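Flaltside, September 16, 2022

Right, I've had a bath and two rounds of toast, so I think I can finally tell you all about seeing Nosiven last night without shouting, though my ears are still humming and my neck has gone completely stiff on one side (serves me right at my age).

For anyone who hasn't come across them, Nosiven are a doom band, very slow and very heavy, and I've been following them since they were playing the upstairs room at the Stunda, which holds 138 people if everybody breathes in. I bought the first tape off the drummer, who had them in a biscuit tin.

This was the downstairs hall, so a proper step up for them. I heard at the door they'd sold 242 tickets, and it felt lovely and full without being a crush. I even got my favourite spot by the pillar, where you can lean during the long ones!
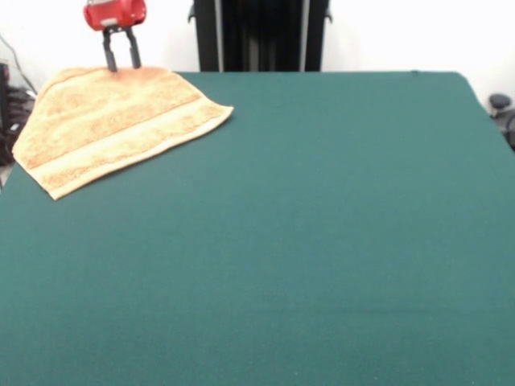 Support was Liang, who I knew nothing about beforehand and now can't stop playing. Two people, one guitar, one drum kit, and a noise like a ferry coming in. The singing is all clean, quite churchy in places, and then she steps on a pedal and your trousers flap.

I got chatting to Yichen Han in the queue for the cloakroom, who had come a very long way on three trains and was already working out whether the last one home was possible. It wasn't, if the band played the long version of the closer. They played the long version of the closer. I do hope you got back all right, Yichen, and thank you for minding my coat.

Set list as best I can remember it: three off the new record straight away, then the old slow one with the bells, then something I didn't recognise at all that had the bass player singing. If anyone knows what that was, please tell me, I've had the tune going round since breakfast and can't find it anywhere.

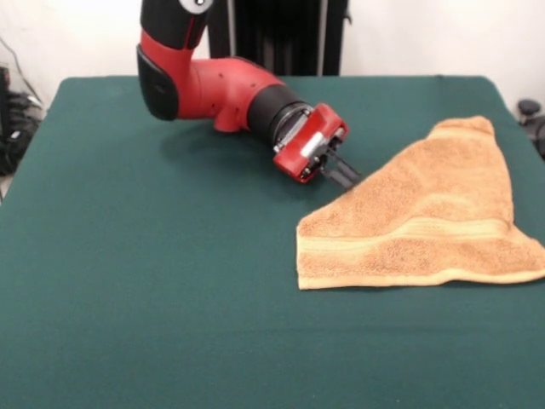 Red and black arm, peach-orange towel, green cloth.

Sound was much better than in August, when you couldn't hear the vocals past the third row. Whoever was on the desk deserves a drink. I still wore my earplugs, the decent ones, and I'd say the same to anybody going to the next date.

Merch: I came away with a patch and the record on black vinyl. The first pressing is 1,146 copies, and mine has a bumped corner already from the bus, which I'm trying to be grown up about.

Anyway, I've gone on far too long again. They're back at Flaltside in the spring and I'll be by the pillar, so do come and say hello if you see me.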